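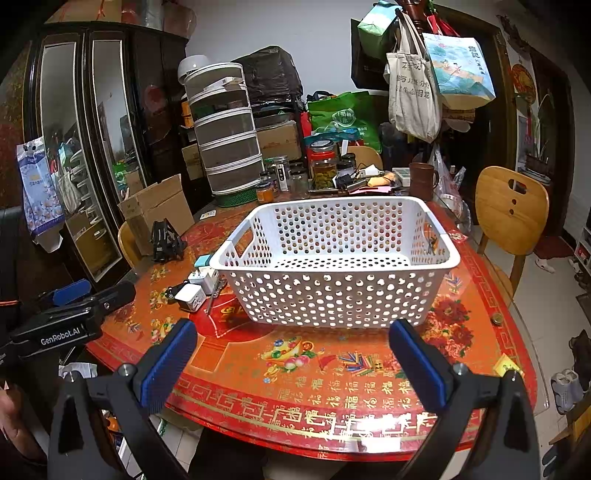 A basket full of holes, with a smooth rim around the top.

How does a tower crane get so tall?

Next time you walk past a big building site, tip your head right back and look for the crane. It has one long skinny mast going up, and one long arm reaching out across the sky. It's taller than the building! So who put it there? Was there an even bigger crane? And did that one need a bigger crane too?

The answer is much better than that. A tower crane can make itself taller. It grows!

First, the feet

Before any crane arrives, the builders dig a deep square hole and fill it with concrete and steel bars. Big steel legs are set into the concrete so they poke out of the top. Concrete needs plenty of time to go hard, so the crew has to wait (and do other jobs) before anything heavy can stand on it.

At the Makokha Street library site, the concrete block under the crane weighs 778 tonnes. It's all underground now, so you could visit every day and never see it.

Next, the first bit of tower

Trucks bring the crane in pieces, a bit like a giant model kit. A mobile crane, the sort that drives along the road on lots of wheels, lifts the first pieces of mast onto the steel legs. Then it lifts up the cab, the long arm and the short arm.

The long arm is called the jib, and that's where the hook hangs. The short arm is the counter-jib. It carries heavy concrete slabs at the back, so the crane doesn't tip forward when it picks something up. Try holding a bucket of water out to one side. You'll feel yourself leaning the other way. You're being your own counter-jib!
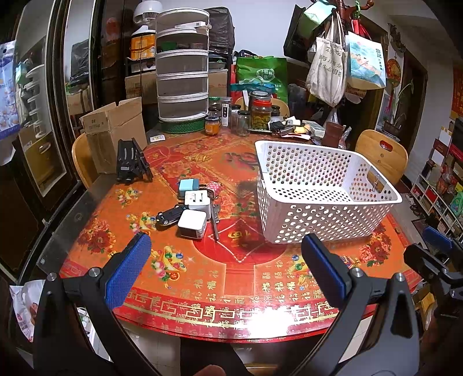 Page last changed: February

Now for the growing part!

Around the mast is a big steel sleeve called a climbing frame. One side of it is open, like a doorway. When it's time to grow, this is what happens:

The crane lifts a new piece of mast and hangs it beside the open side.
The crew undo the bolts that hold the top of the crane to the mast.
Strong hydraulic rams push the whole top of the crane upwards, very slowly, until there's a gap.
The new piece slides into the gap and gets bolted in tight.

Then they can do it all again. Hydraulic rams work by squeezing oil into a tube so that it shoves a metal rod out. Diggers use them too, to bend their arms.

The crane has to be perfectly balanced while this is going on, and the wind has to be gentle. If it's gusty, everyone waits for a better day.

How high can it go?

A crane standing by itself can only go so high before it gets wobbly. After that it's tied to the building with steel collars, and up they go together. The Idlow Tower crane has 2 collars already and there's more building to come.

How does the driver get up there?

Mostly by ladder! The ladders are inside the mast, with little platforms for a rest on the way. Drivers often take their lunch up with them, because nobody wants to do that climb twice before the afternoon.

And how does it come down?

Backwards! The crane takes out its own mast pieces one at a time until it's short enough for a mobile crane to reach.

Words to know

Mast: the tall tower part
Jib: the long arm with the hook
Counter-jib: the short arm with the weights
Ram: a pusher powered by squeezed oil

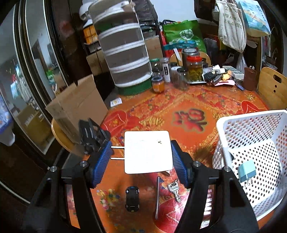

A square white adapter and a little black toy car.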